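필베르그(Pilberg) 공방 오픈하우스에 다녀왔어요

벼르고 벼르던 필베르그 오픈하우스에 드디어 다녀왔습니다. 12월 행사 때는 신청이 금방 마감되어 아쉬웠는데, 이번에는 알림이 뜨자마자 신청해서 자리를 잡았어요. 참가비는 2,000원이고 따뜻한 보리차까지 한 잔 주시니 들어가기 전부터 기분이 참 좋더라고요.

건물은 생각보다 아담했어요. 1층은 부품 보관실과 조립실, 2층은 전시실로 쓰고 있었습니다. 보관실 서랍이 모두 1,344칸이라고 해서 다들 입이 떡 벌어졌지요. 서랍마다 손글씨 이름표가 붙어 있는데, 글씨체가 조금씩 달라서 그것만 들여다봐도 한참이 갑니다. 저는 나사 서랍 앞에서 일행을 놓칠 뻔했어요.

조립실에서는 겉면 마감 이야기를 오래 들었습니다. 같은 어두운 회색이라도 은은하게 윤이 나는 면과 무광에 가까운 면은 손이 가는 순서가 다르다고 해요. 저는 평소에 물건을 볼 때 색만 보는 편이라, 이런 이야기가 무척 새롭고 재미있었습니다.

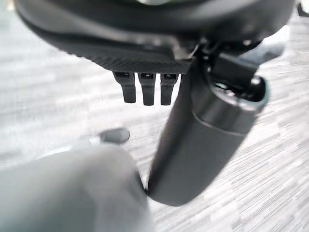

촘촘한 무늬의 검은 띠와 그 아래 나란한 검은 탭 세 개

저는 매끈한 겉면보다 이렇게 오톨도톨한 무늬에 자꾸 눈이 가더라고요. 원통 위쪽을 두른 옅은 이음선도 가늘고 단정해서 마음에 들었고요. 집에 와서 사진을 다시 보다가 끝에 박힌 작고 동그란 부분까지 한참 들여다봤답니다.

2층에는 고데이(Godoy)와 카키든(Carkiden)에서 보내온 소품도 전시되어 있었는데, 계단이 꽤 가파르니 편한 신발을 신고 가세요. 관람은 4개 조로 나누어 진행하고, 마지막 조는 질문 시간이 조금 짧다고 합니다. 저희 조는 질문이 많아서 예정보다 늦게 끝났어요.

주차장이 좁은 편이라 버스를 추천합니다. 121번을 타고 플램게이트(Flamgate) 정류장에서 내리면 바로 길 건너예요. 돌아오는 길에 정류장 옆 빵집에서 산 밤식빵도 참 맛있었습니다!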